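Week 2: Getting people to the match

Module leader: Lucyna Rutkowska

Last week was broadcasting rights, and most of you survived it. This week we look at the spectator who leaves the house, pays for a seat and then queues for a pie.

Our running case is Damora, a basketball club playing in a 2,000-seat hall. Read the Beltier chapter on ticketing before the seminar. The Nowicki article is shorter, angrier and also required.

1. The fixture list

Clubs like to blame the weather for a thin crowd. Look first at the tip-off time. Damora moved its January home games to 11 in the morning to suit a streaming partner, and the season-ticket holders wrote in at length. Bring one argument for the move, even if you have to hold your nose.

2. Food and the half-time interval

Half-time gives the kiosks their best trade of the day and their longest queues. Soup is slow to serve and crisps are quick, and the menu board rarely reflects this. Work out how many people one till can serve before the second half starts, then compare it with your own last visit to a game.

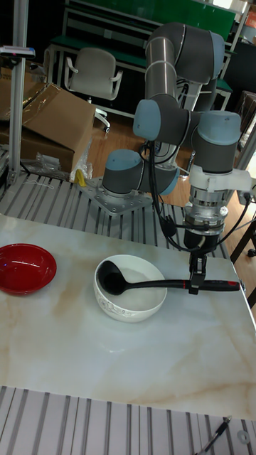
3. The away end

Pornasach fans travel well and complain well. Clubs tend to put them behind a pillar and charge full price. Is there a commercial case for treating them better? Answer in one side of A4, please. Last year I had 30 essays on this and several of them were mostly about the pillar.

For the seminar: your notes on section 1, your till sums, and a pen that works.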